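Household Chores and Robots: Frequently Asked Questions
Wenton Centre for Domestic Automation

Can a robot do housework yet?
In part. Single tasks, such as picking up a bottle or closing a drawer, are within reach of present machines under supervision. A full chore joins many such tasks together, and an error early on is carried through to the end.

Which chores do you study?
Our work under the Jarkirmont programme concerns kitchens and small shops: clearing tables, filling fridges and restocking low shelves. Drinks bottles are useful test objects. They are smooth, they tip over easily, and a clear one is hard for a vision system to judge.

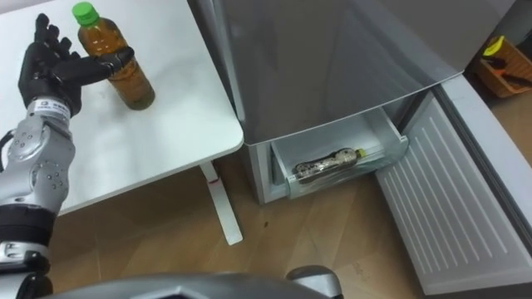
Why is a fridge drawer difficult?
The robot must reach down past an open door without striking it, and a bottle lying on its side calls for a different grip from one standing on a table. Inês Bastos, who leads our handling work, treats reaching into a low drawer as a separate skill with its own tests.

How reliable are the results?
In our most recent series, moving one bottle from table to drawer succeeded in 65 of 90 attempts. Most failures occurred at the moment of release. We do not regard this as sufficient for unsupervised use in a home.

Are the robots free to walk about?
Our walking robots work on a safety tether. The ropes are there in case of a fall, and the cables must be kept clear of the feet — a matter our staff check before each session.
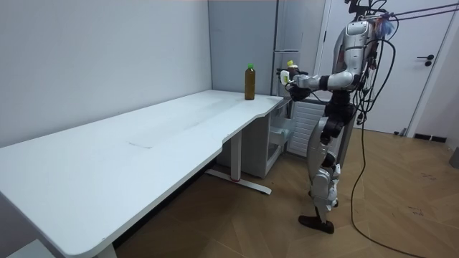
Can I buy a robot that will put my shopping away?
We know of none that we could recommend for this purpose. Buyers should ask any supplier for a full demonstration in an ordinary kitchen, without a remote operator.

Will these machines replace shop staff?
Our partner Wovico has asked us to look at restocking only. Serving customers, checking dates and dealing with spillages remain with its employees.

May members of the public visit?
Visits to the Orellana laboratory take place on Friday afternoons and last two hours. Requests should be addressed to Eulalia Ocampo, Public Enquiries. Children must be accompanied by an adult.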